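[Jornstead-herbs] Re: drying the last of the sage

Hi all,

Oh, I'm so glad this came up, I've been meaning to write about drying for weeks and the garden has kept me outside! My sage is still going like mad, the thyme has crept over the brick edging again, and I have more oregano than one household can eat before spring.

I used to hang everything in bunches over the stairs. It smells wonderful, but the thick-leaved things always took forever and the parsley went the color of straw. So in July I started doing small lots in the microwave, and I'm hooked. Mine is the plain cream Midea that sits on the white table, nothing special about it.

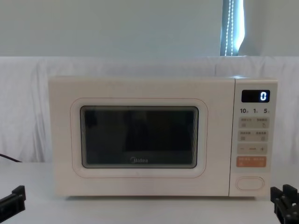
On 19 October 2023, a list member wrote:

> Has anyone had luck drying sage quickly? I cut back both plants at the
> Pangilinan Lane plot before the cold comes and now have a laundry sink
> full of it. Hanging it in the shed last year gave me mold on the inside
> of every bunch. I don't own a dehydrator and don't want to buy one for
> a single week's use. Also, does it still taste of anything afterward?
> My dried sage has always been a bit like dust.

It does still taste of something, a lot in fact! Sage is one of the best for this. Wash it the evening before and leave it spread on a towel overnight, so there's no water sitting on the leaves. Pull the leaves off the stems (the stems hold damp and that's probably where your mold came from) and lay them in one layer between two paper towels. Then short bursts, and stay in the kitchen with it. If yours runs at 900 watts, try a minute first, then bursts of 10 seconds, turning the leaves over in between. Stop when they rustle and snap. If they still bend, leave them on the counter for a while before going again, as they carry on drying when they come out. 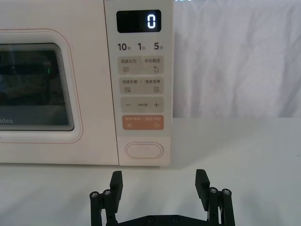

Small batches really are the trick, a handful of leaves at a time. A whole sink of sage is going to be an evening's work, so put some music on! I got through 90 sprigs in one go this summer and my fingers smelled like stuffing until the next day.

Thyme and oregano are quicker than sage, and go from nearly there to scorched in no time, so watch those. Basil I've given up on, except for the Tuletine, the small-leaved one from the Gruto catalog, which keeps its green better than any I've grown. Mint is lovely. Chives are a waste of chives, freeze them instead.

For storing, let everything cool completely first, then jar it whole and crumble it when you cook. I think that's most of the cure for the dust problem. I had about 4 jars of sage by the end of summer, and the one I opened last week smelled exactly like the plant.

Has anybody tried lemon verbena this way? Mine is in a pot by the back step and I need to decide before the first frost.

Happy snipping!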